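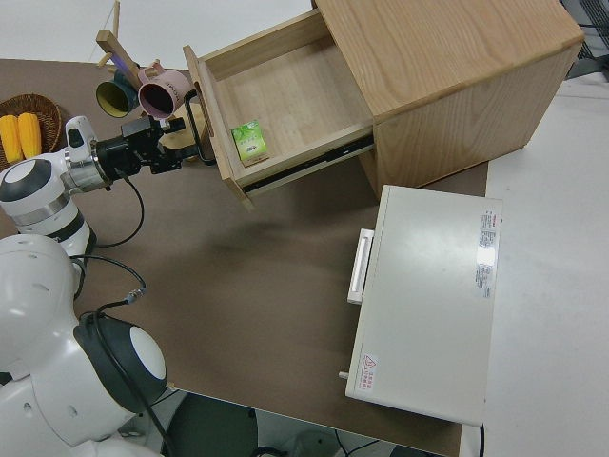
Drawers are hard on learned robot policies. A drawer on a metal slide can move along one axis only, and an arm that pulls a few degrees off that axis will bind the rail, lose the handle or drag the whole cabinet toward itself. A policy trained by imitation sees mostly good pulls, so it has little to go on once a pull starts to fail.

A group at the Mallbridge robotics laboratory has spent most of the year on that gap. Its method, named Jara, leaves the policy alone and changes what happens in the fraction of a second after the gripper closes.

"The policy picks the handle and the approach," said Leidy Restrepo, who leads the project. "After contact we stop trusting the camera for direction. The joint torques know more than the image does."

Jara works in two stages. In the first, the arm makes a short probing pull and records the resistance at each joint. A small network converts that record into an estimate of the slide axis, along with a confidence value. In the second stage, the controller stiffens the arm along the estimated axis and softens it in every other direction. If confidence drops below a fixed threshold, the gripper opens, backs off and tries a new grasp.

The training set holds 2,491 teleoperated pulls, recorded on tabletop cabinets with rod, knob and cup handles. Rigoberto Huanca, who ran the collection, had operators include bad pulls on purpose and label the moment at which each one went wrong. He regards those labels as the most useful part of the data. Early versions trained only on clean pulls gave high confidence to nearly every estimate, including the wrong ones.

For evaluation, the team used 17 drawers that did not appear in training. The baseline policy opened 72 percent of them fully, averaged over repeated trials. With Jara added, most of the remaining failures were missed grasps, a problem the method does not address. Binding was all but gone on metal slides. On plain wooden runners the gain was smaller, and the probing pull sometimes read friction as a change of direction.

Jade Pelletier, a controls engineer at Dester who was not part of the work, considers the result sound but narrow. "A drawer is one axis. I'd want to see it on a hinge, where the direction changes as you go," she said.

The group has started on hinged doors. Milovan Milošević, who wrote the controller, has replaced the single axis estimate with one that updates 4 times a second during the pull. The update rate is limited by the network, which shares a processor with the vision system. He expects to move it to separate hardware before the next round of tests in March.

Code for the drawer version will be released under the name Flusta, with the labeled failures included. The door data will follow once the labels have been checked.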